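Plurkosbridge Recipe Card Transcriptions

Version 1.2, 2023-03-29
Maintained by Xuelian Xie

What this is

A set of typed transcriptions of handwritten and typewritten recipe cards from households in Plurkosbridge and the neighboring town of Munden. There are 922 cards in the raw set. Of these, 873 have a full transcription. The rest are too faded or stained to read past the title, and they are kept in a separate file with whatever could be made out.

The cards came from 46 donors. Most gave a single box. Two gave several, so baking recipes from those two kitchens take up more of the set than they should. Keep that in mind before using the set to say anything about what people in the area ate.

Files

cards.csv: one row per card, full transcriptions only
partial.csv: cards where only the title or a few lines could be read
donors.csv: donor code, town, and decade range of the box
units.txt: list of measures found on the cards and how we normalized them
CHANGES.txt: version history

All files are UTF-8. The CSV files use commas, and any field with a line break is in double quotes. Some spreadsheet programs turn fractions such as 1/2 into dates when you open the file. Import the columns as text.

Columns in cards.csv

card_id: four digits, never reused
donor_code: matches donors.csv
title: as written, spelling kept
category: one of bread, cake, cookie, main, soup, pickle, candy, drink, other
ingredients_raw: as written, one ingredient per line
ingredients_norm: same lines with units spelled out
method: as written
oven_temp_f: number, or blank if the card gives none
attribution: name on the card, shortened to initials
notes: anything added in a different hand or ink

How the transcriptions were made

Each card was typed by one person and checked by a second against the card. Where they disagreed, Xuelian Xie made the final call. We kept misspellings in title, ingredients_raw and method. Struck-out words are in square brackets with a leading x. Words we could not read are marked [?].

Typing was done in Gestero, a plain form-entry tool, and exported to CSV. Version 1.0 had a bug from that export which dropped the last line of any method with a semicolon in it. This was fixed in 1.1. If your copy has no oven_temp_f column, it is older than the fix and should be replaced.

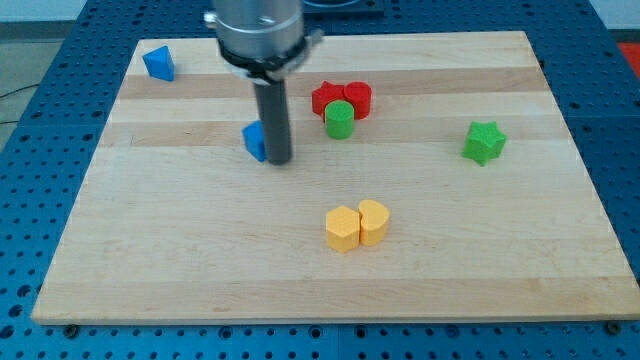

Why is oven_temp_f blank for so many of the bread cards?

Most of them say "hot oven" or "moderate oven" and give no number. We did not convert these, as different cookbooks used the words for different ranges. The wording is still in the method column if you want to apply your own conversion. Where a card says both, for example "moderate, 400," the number is recorded as written even if it looks high.

Known problems

The category column was filled in late and by one person. Quick breads are split between bread and cake with no clear rule. Bars are under cookie.

Some cards were copied from newspapers or package labels. We flagged the ones we recognized in notes, but there are certainly more.

Duplicates across donors were left in. The Kang family refrigerator pickle shows up in several boxes under slightly different names, with the sugar changed each time. Do not drop these if you are looking at how recipes get passed along.

"Can" as a measure is left alone in ingredients_norm. Can sizes changed over the years and the cards rarely say which one was meant. The same goes for "package" and "cake of yeast."

Canning and pickling instructions are historical. Several leave out steps that are now considered necessary for safety. Please do not follow them without checking a current source.

Privacy

Full names, street addresses and phone numbers were removed from all text columns. Donors agreed in writing to have the transcriptions shared. Scans of the cards are not included, and originals went back to the donors in January.

Use

Free for any use, including commercial use, with credit to "Plurkosbridge Recipe Card Transcriptions" and the version number. If you correct something, send the card_id, the column and the new text. Corrections go into the next version and are listed in CHANGES.txt by card_id.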